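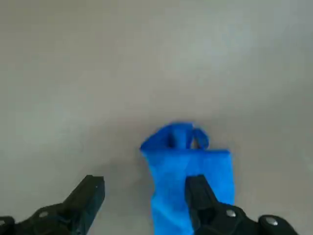 Photo: Peter Kubíček / Billska

Kitchen walk-through, Hrnčiar building, 2nd floor
July round, started 7:15 am

Fridge temps - OK, log filled in up to this morning.
Freezer door seal - torn bottom left. Reported last time too. Vistano has the part on order, chase them.
Hand sink - soap yes, paper towels out. Refilled before I left.
Cleaning cloths - blue for counters, red for floors. Found 17 blue in the drawer, 5 go in the trash (holes). No reds at all, so what are they using on the floor?? Ask.
Sanitizer bucket - not labeled. Fail.
Fire extinguisher - tag good, but a crate of onions parked in front of it. Moved.
Fire blanket - OK
Gas shutoff - reachable. Sign faded, need new one.
Floor drain - slow. Broritz to snake it, ticket 254.
Back door - closer sticks, dosen't latch unless you pull it. Fail.
Lights over prep area - one cover missing
First aid box - burn gel expired, everything else fine
Knife rack - OK

2 fails, both need fixing before reopening the hot line. Recheck takes about 20 minutes, call me when the door is done. Copy of this goes on the clipbord by the office.

P.K.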